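March 19, 2018

Long day at the club, and my feet know it, but I'm too cheerful to sleep! Wing-yan wants our breakfast routine ready for Drilance in September, with up to 90 seconds a turn, and I spent most of the afternoon rewriting the bowl step (for the third time, bless me). Karabo keeps fussing over the toaster – he says the bread will be what decides it – and I expect he's right. I brought dumplings and we ate far too many.

The breakfast table, toaster and saucepan and all:
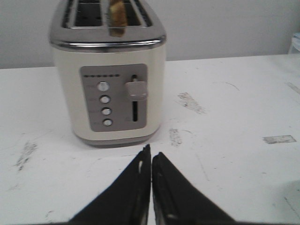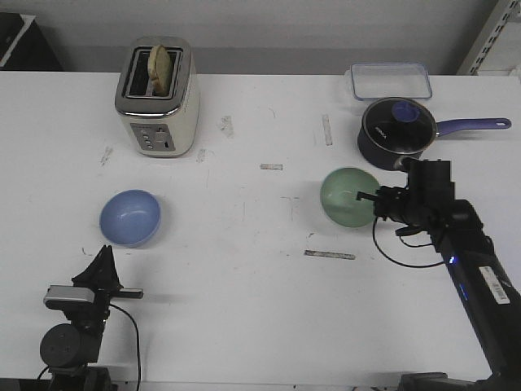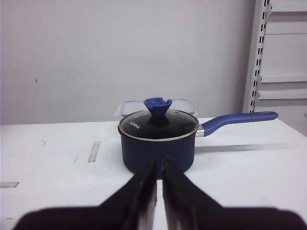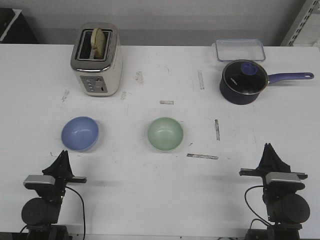 Femke wrote back tonight that we should leave the bowls alone for a week and practice the lid, as lids cost her team 18 points last year.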